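I've been swapping grippers on and off our two arms since November, and the Paltusmont two-finger is the first one I haven't wanted to post back to the shop. It replaced the Hummont we'd had for ages, which was fine until you asked it to pick up anything with a corner.

Fitting it was easy enough. The bolts went in without swearing, the cable goes from the side of the gripper back to the wrist, and the controller spotted it on the second go (my fault the first time, I'd left the old settings in). My one moan is the cable itself, which is longer than it needs to be and hangs in a loop underneath. I keep meaning to tie it up – it hasn't snagged yet, but I do watch it when the arm comes down low.

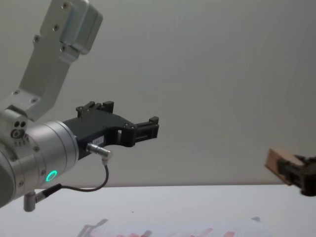 Passing small wooden blocks from one arm to the other is my usual test, mainly as it shows up a sloppy grip very quickly. With the Hummont I'd get 3 drops in a morning and think that was good going. The Paltusmont went through 8 passes before lunch and only fumbled 2, both when I'd got the angle wrong. The squared-off tips are lovely for flat sides. Round things are another matter, and I've given up on marbles altogether!

Cuiping Qian lent me her Candonow to compare, and it's quicker to close, no question. It's also noisier, and I never got on with the force setting, which seems to jump from limp to crushing with very little between. If you mostly do soft stuff, I'd still look at the Han, dearer as it is.

Would I buy another? Yes, and I probably will, for the other arm. I'd just like a shorter cable in the box – and a manual with print I can read without my glasses.

Related reviews
Han soft gripper: a month of picking up sponges
Candonow controller, second look
Cable ties and clips for small arms
Hummont two-finger gripper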